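Home » Programs » Household Skills » Progress Reports » Spring report to the Holloway Fund

Household Tasks Room: progress report, second period
Prepared by Florencia Ojeda, program lead
For: Emmett Rosenthal, grants manager

1. Where we are

The second period of the grant ran through the end of March. The room at Purmont is set up and in daily use, the task list is agreed, and the first three task groups are finished. The fourth group, laundry and linens, started late and is the main subject of this report. Spending is in line with the budget except for one item, covered in section 5.

The plan you approved has 100 household tasks in it, each written up on one sheet with a starting layout, a finished state and a short list of things that commonly go wrong. At the close of the period 77 of those sheets were complete and signed off by Parvaneh Parsa. The rest are drafted to different degrees. The bulk of what is missing is in laundry and in the two kitchen tasks that depend on the sink, which is still waiting on the plumber.

2. The counter and its layouts

The first report described a bare counter with one or two items on it at a time. Parvaneh asked that we stop working that way. Her point was that people at home fold a shirt on whatever surface is free, with the kitchen things still standing on it, and that sheets written for a cleared surface leave out half the work. We changed the layouts in February.

Laundry layouts now share the speckled counter with ordinary kitchen items. The items stay at the back and sides and the front is kept free for the garment. Wendell Yazzie keeps a drawing for each layout taped inside the cupboard door, and a layout is checked against its drawing before the day's work starts at 8:30. Resetting takes longer than it did with a bare counter. We have accepted that and moved the afternoon start back by half an hour. 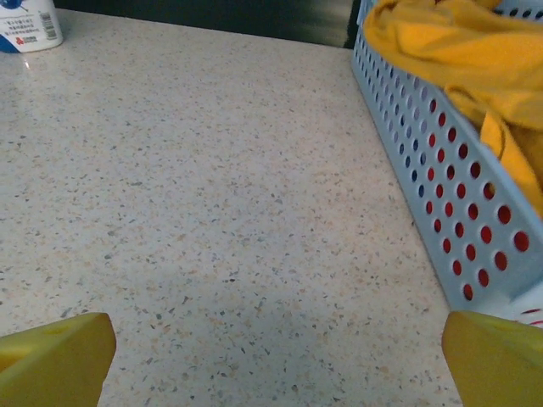
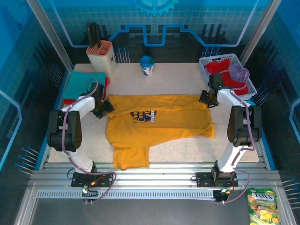 The shirts are a mixed lot of donated adult T-shirts, and we decided early not to iron them or sort them by fabric. Printed shirts turned out to be useful for writing the instructions. With a print on the chest, the sheet can say "print facing up, collar to the left" and there is no confusion about front and back. Plain shirts need a longer instruction that sends the reader to look for the label. Both versions will be kept, with the printed shirt first and the plain shirt as the next step up.

The shirt sheet was rewritten four times. The first version began with the shirt already flat, and Parvaneh sent it back on the grounds that getting it flat is the harder part. The current version has a separate section on opening out the sleeves and pulling the lumps out of the fabric before any fold is made. It also says where the folded shirt goes, a step left out of the earlier drafts.

Towels are further along. The towel sheet was finished in the first week of March and has needed one correction, to the order of the second and third folds. Mixed baskets, where shirts and other pieces have to be taken out one at a time and dealt with differently, are at the draft stage. Tarık Aksoy is writing those. He has asked for two more weeks and I have agreed to it.

3. Materials

The clothing and linen stock now stands at 60 pieces, all washed before first use and again at the end of each month. We had planned to buy most of these new. The Platar thrift store gave us the larger part, and the money has been left in the materials line for replacements.

Kitchen items came from the same store and from staff. Glass and anything with a sharp edge that could be knocked over has been taken out of the laundry layouts — this was a condition of our own safety review and did not come from the fund.

Storage is tight. The cupboard holds the linens and little else, and the kitchen items for layouts not in use are in boxes in the hallway. Wendell has measured for a second cupboard on the side wall. The quote from Skurkidow, who fitted the first one, is attached as Annex B.

4. What has not gone to plan

Laundry started three weeks late. The delay came from the counter, which was delivered with one corner chipped and had to go back. The replacement is the same speckled pattern in a pale beige and has given no trouble, although small light-colored items are hard to pick out against it. Tarık suggested dark cloths for those tasks. We will try that in the next period before changing any sheets.

The lighting is uneven. The back of the counter is dark and the left side catches a shine in the late morning. Wendell has moved one lamp, which helped on the left but did little for the back. A second lamp is on order.

The sign-off process was also slower than we expected. Parvaneh was reading every sheet twice, once on paper and once at the counter with the items in front of her. The second reading finds most of the errors, so we are keeping it and dropping the first one for tasks that belong to a group she has already approved.

5. Budget

Spending for the period is set out in Annex A. The one line that is over is fittings, by the cost of returning the first counter. The supplier has offered to refund almost 60 percent of the shipping. The refund had not arrived when this report was written, so it is not shown in the annex. I am asking for permission to cover the remainder from the unspent part of the materials line. No increase to the total is requested.

Staff hours are slightly under plan because of the late start and will come back up in the next period.

6. Next period

Shirts, plain version: final sheet and sign-off by the end of April.
Mixed baskets: drafts from Tarık by mid-April, counter reading in May.
Sink tasks: dependent on the plumber, who has given us a date in April.
Second cupboard: to be ordered as soon as the Annex B quote is approved.
Lamp for the back of the counter: Wendell to fit on delivery.

We would welcome a visit in May, when the mixed basket layouts will be in use. Mornings are best. Please let me know which week suits you and I will ask Parvaneh to keep it clear.

Annex A: Expenditure by line
Annex B: Quote for second cupboard, Skurkidow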